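Plasma Donation and Regional Supply: A Conversation with the Director of the Vamwood Plasma Center

24 Oct 2024

The Nurnberg Association for Blood and Plasma Services continues its series of interviews with the heads of member institutions. In this installment, the director of the Vamwood Plasma Center discusses donor retention and the policy changes the center hopes to see.

The center opened in March with 6 donation beds and serves a largely rural district. According to the director, 2,006 donors have registered to date. "Registration is encouraging, but it is the second and third visit that matter to patients," the director said. "A first donation cannot be released for manufacturing until the donor returns and is tested again."

Asked why some donors do not come back, the director pointed to distance and opening hours. A survey conducted with the Nwankwo Foundation found that 40 percent of lapsed donors lived more than an hour away. The center has since extended its evening hours and joined the Trameo scheduling network, which allows donors to book at any member site.

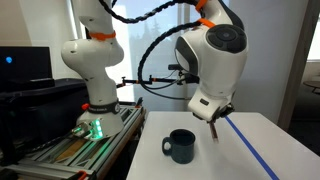 On the question of compensation, the director was careful. "Our position is that donors should not be out of pocket. Travel costs and lost time are real – we see that every week – and the rules on what may be reimbursed differ from one region to the next." The center supports a common standard and has submitted written comments to that effect.

The director also spoke about patients with primary immune deficiencies, many of whom depend on immunoglobulin for life. "They ask us whether their treatment will be there next year. We would like to give them a firm answer."

Members of the Association will discuss reimbursement and cross-regional booking at the spring round table, for which 60 places are available. Registration is handled by the Nurnberg office, and member institutions may each nominate two representatives.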